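Teaching the Kuruc Arm by Hand: Common Questions
Last updated 10/19/22

Do I need to write any code?
No. You show the arm a task and Jalura records it. You can hold the arm and move it yourself, or drive it from the hand controller. Both methods save the same kind of file.

Which method should I use?
Hand guiding is easier to learn. Most people get a usable recording in their first session. The controller takes longer to get used to, but it keeps your arms out of the camera view. If you plan to train from video, use the controller.

How many demonstrations does a task need?
It depends on how much the starting layout changes. Our block sorting set at the Dovcombe lab has 3,105 recordings, and 2,466 of them passed review. A task where everything starts in the same spot needs far fewer. One of our users trained a single pick and place with 315.

How should I set up the work area?
Bolt the work surface down. If the board shifts between recordings, the positions you taught will be off. Use pieces that differ in shape and color, and leave open space so the gripper can come in from more than one side.

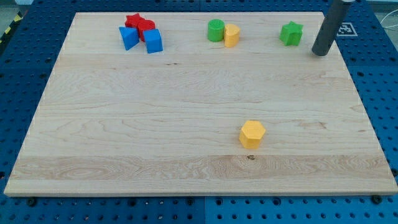

Do the pieces have to start in a neat row?
No, and it is better if they don't. Put some close together and at least one off by itself, like the yellow hexagon on our board. Change the layout before each new recording. Tight groups are harder, so include plenty of them.

What if I make a mistake partway through?
Press the pause button, go back to the last good point, and carry on. If you dropped the piece, finish the recording anyway and tag it "recovery." Don't delete it.

Can two people record on the same task?
Yes. Each person should have a separate profile. People move at different speeds, and the Lestside trainer handles that better when it knows who was driving.

Why does the arm feel heavy when I guide it?
The gripper weight is probably set wrong. Open Tool Settings, enter the weight printed on the gripper label, and restart guiding mode.

Shares: 315

2 comments

Žofie Halás
The gripper weight was my problem too. I had swapped grippers in January and never changed the setting. Much lighter now.

dmarsh
Can I rename a profile after recording, or do I have to start over?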